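Prideck hand-held gripper pair

Sold by Naltthorpe. Item 1262.

I've been collecting demos at home with a pair of these since October, mostly tidying small bits and bobs on a bed, and I'm still very fond of them! You hold one in each hand and do the job yourself, and the recordings go off to train the policy.
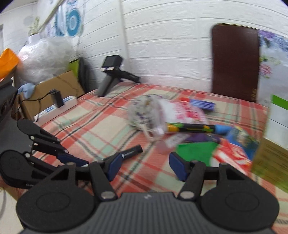 Reading time: 2 min

The blue finger pads are the bit I'd shout about. Pens, packets, crinkly plastic bags (my old enemy) – I go for all of them. My first batch was 47 demos and I binned most of it for rushing, so go slowly.

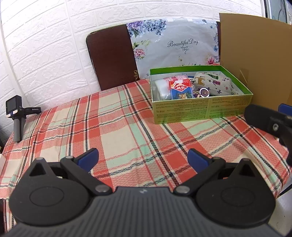

Mix up your objects too, and shift them between takes. Kamonchanok Duangkaew on our support desk will check your first upload if you ask nicely. I'm aiming for 2000 takes before I change the bedspread.

Spare pads are sold in pairs.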